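Guides > Collection practice > Household tasks > FAQ

Hand-held gripper sessions in homes: frequently asked questions

Updated June — Flolitz collection practice desk

These answers cover the Flolitz house rules for recording tidying and sorting tasks with hand-held grippers in people's homes. They apply to every operator working under the Pinthorpe task list, paid or casual.

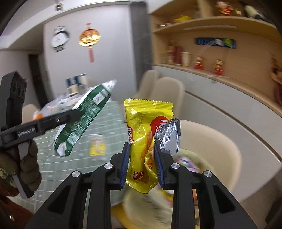
The rules are shorter than they used to be. If something isn't covered, the general rule is to stop, set the items down and ask the site lead.

Which version of the rules am I working under?

The one printed on the front of your session sheet. Version numbers changed when the Pinthorpe list was merged with the older Lưu list, and a few sheets with the old numbering are still in circulation. Hand those back.

How many episodes make up a session?

The cap is 100 per operator per day. Discarded episodes count toward it. Operators who finish early don't take on someone else's allocation.

Can I use food packaging that has already been opened?

Yes, if it's empty or close to it. Torn foil and crushed wrappers are useful because most of what gets cleared off a table at home is in that condition. Shake out crumbs over a bin first. Nothing with liquid in it, nothing that smells, and no meat trays.

How should I grip a wrapper?

Pads flat against the two faces, closing slowly until the wrapper stops slipping. Where there's a crimped seal, either leave it well clear of the pads or take hold of it squarely. A grip half on and half off the seal tends to twist in the lift. Foil that folds over on itself is fine and does not need to be flattened out.

Can I hold one item in each gripper?

For two-handed tasks, yes. Keep the tips a hand's width apart unless the task calls for a handover. Two grippers closing on the same packet is a handover and must be marked as one, even if it was an accident.

Do brand names need to be covered?

No. Ordinary retail packaging stays as it is, in whatever language it's printed. What does need to come off the table is anything with a person's details on it: parcel labels, prescriptions, letters, school forms, receipts showing a card number. Check the underside of boxes as well.

What about things in the background?

Householders sign for the rooms, and the consent form lists each one. Ornaments, statues and religious items stay where the family keeps them. Don't move them, don't turn them to face the wall and don't use them as task items. Family photos are the exception — ask the householder to put them away before you start. Doors to rooms that aren't on the form stay shut where there is a door to shut.

Do I have to wear gloves?

Gloves are required when handling used packaging. Any plain colour is acceptable. Change them if they split or get sticky, and write the change on the sheet with the time.

When do I check the pads?

Before the first episode and after each break. Look for lifted edges, grease, and grit between the ribs. Wipe with a damp cloth, no solvents. Pads are replaced at 820 closes or at the first lifted edge. Work the linkage through its full travel while you're there; if a pivot sticks, tag the gripper out and use the spare.

What do I do if I drop something?

Keep recording if you can reach it safely and pick it up with the gripper. Mark the episode as a recovery. If it has gone under furniture, end the episode. Don't pick up by hand partway through.

Are chairs and seats allowed as work surfaces?

They are, provided the container on the seat is stable and the householder has agreed. Push unused chairs in or move them well back. Form 253 has a tick box for it, which people miss.

Who can be in the room?

The operator, the site lead and any adult who has signed. Children and pets stay out until the grippers are back in the case. A person walking through means the episode is discarded.

How is the data sent in?

Through Flumader, on the same day, before 8 pm. Leave the file names as they are. If an upload stalls, don't restart it from a second device. Report error 146 by phone; the rest can wait until morning.

Comments

packet_sorter
Does the glove rule apply to sealed packets too? Our lead says yes, the sheet says used packaging only.

Flolitz practice desk
Used packaging only. A lead can ask for more than the minimum on their own site, so follow your lead.

mgrv
Could the pad replacement figure go on the session sheet? I have to come back to this page every time.

tablecloth77
We've been clipping the cloth at the corners so it doesn't drag when you slide a flat packet to the edge. Works well — would be good to see it added here.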